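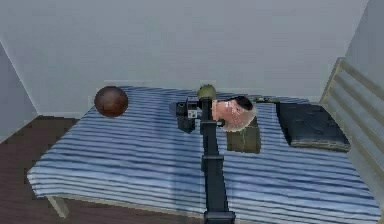

The simulated bedroom, with the arm over the striped sheet. Picture: Drimwood robotics club

Tiziana Martinelli started the robotics club at Drimwood with six students and no real robot. They work in simulation, and since March the task is to clear a bed.

"The green one was our first object, because it is small and round," she says. "After this we wanted more difficult things, like the pillow."

Her student Rosario Sartori wrote the part which decides where the gripper closes. He has made 3000 trials, and in 883 of them the arm took the right object. "It is not a high number," he says, "but in the first 300 we had nothing at all."

The striped sheet was his choice. "With a plain one the task was too easy for the program." He would like to try next with two objects that touch.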